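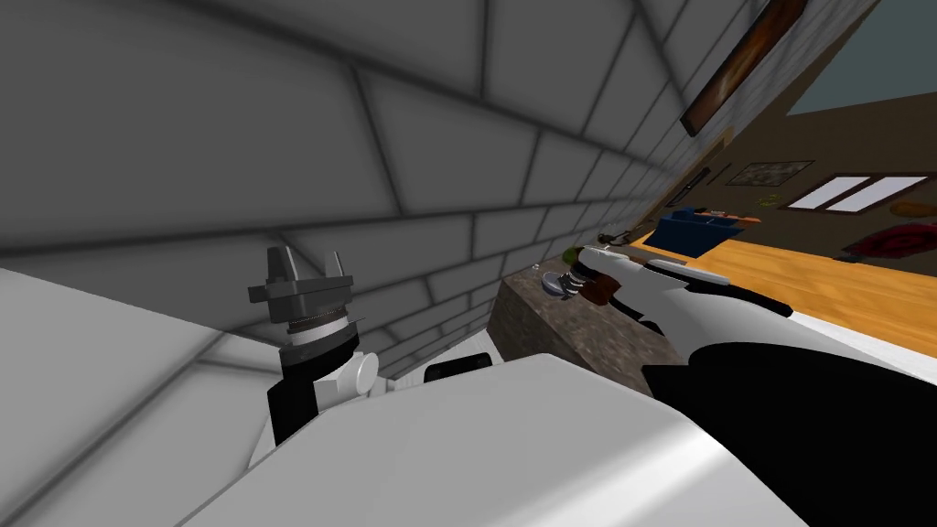
Grey brick wall, simulated view.

Stostdale Basketball Association – statement on Saturday's women's quarter-final. Posts 1 to 6.

1/ The Association congratulates Gretach on its win over Stostdale in the provincial quarter-final. Attendance at the Zamudio Centre was 2,013, the highest for a women's fixture in the building.

2/ Stostdale led by two with under a minute to play and did not score again. Head coach Erzsébet Csizmadia has reviewed the closing possessions with the players. The Association has full confidence in her and in her staff, and her contract runs to the end of next season.

3/ Several supporters have asked about the foul called on Silvia Jurčo in the fourth quarter. The Association has received the officials' report and will not be lodging a protest. Members are asked to refrain from contacting referees directly, by any means.

4/ Jurčo left the floor with an ankle complaint and was assessed that evening by the team physiotherapist. She will miss the exhibition game at Istum. A further update will be posted once she has resumed full practice.

5/ Season ticket renewals remain open at the box office. Of the 900 seats in the lower bowl, 200 are held for junior members and their families until the end of the month. Unclaimed seats will then go on general sale.

6/ The league schedule resumes at home against Istum. Doors open one hour before tip-off – please note that the north entrance is closed for repairs and all spectators should use the centre's main doors.

Issued 8 November 2021.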